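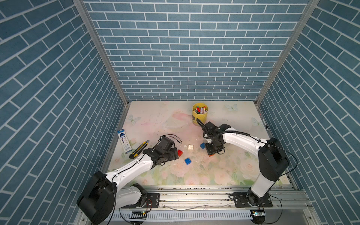
Home | Club Guides | Set-Up | Running a Session | Parts List | Contact

Section 2: Getting the Two-Arm Table Ready for Brick Sorting

Welcome back! If you worked through Section 1 you already have both arms bolted to the front rail, and the hard part is behind you. What follows is the routine we use in the Tridex club before every practice, and it's the same one you'll follow at the Prindberg meet in January, so it pays to get comfortable with it now. Plan on 25 minutes the first few times. It gets quicker, we promise.

Before you switch anything on

1. Wipe the table. Crumbs and bits of foam have a way of ending up under a brick, and then the brick rocks when the gripper closes on it.

2. Put away anything with a blade. Utility knives go back in the tool drawer with the blade pulled in, and pen packets and other small boxes go on the shelf.

3. Decide about the marker pot. Beginners should take it off the table completely. Teams on the Itstead program may leave it at the back as an obstacle, so long as the arms can swing past it (try this by hand first, with the power off).

4. Look over the cables. Each one needs enough slack for the arm to stretch all the way out, but not so much that it drapes across the bricks. Push loose wires at the base back toward the duct.

CAUTION: Never reach between the arms while the power is on, even if they look perfectly still. They may be waiting for the next command.

Starting up

5. Turn on the left arm first and wait 10 seconds, then turn on the right. Check for a light on the small board under each base. No light? Switch off and reseat the power plug before you try anything fancier.

6. Send both arms to the rest position. Keep one hand near the stop button while they move.

7. Set the gripper force to 70 percent. More than that and the little bricks like to shoot out sideways, which is very funny once and then you spend the afternoon looking under the cabinets.

8. Place your bricks with the studs up, leaving a good finger's width between them. Mixed colors are fine.

9. Run the slow test. Each arm should come down over a brick, close, lift, and set it down again.

Note: If both arms go for the same brick, press stop and check that the El Khatib worksheet was filled in with a separate zone for each arm. Left and right get swapped all the time, so compare the labels with the arms themselves before changing any code.

10. Write the result of the slow test in your team log, including the runs that went badly. Then move on to Section 3, where you'll teach the arms to pass a brick from one to the other.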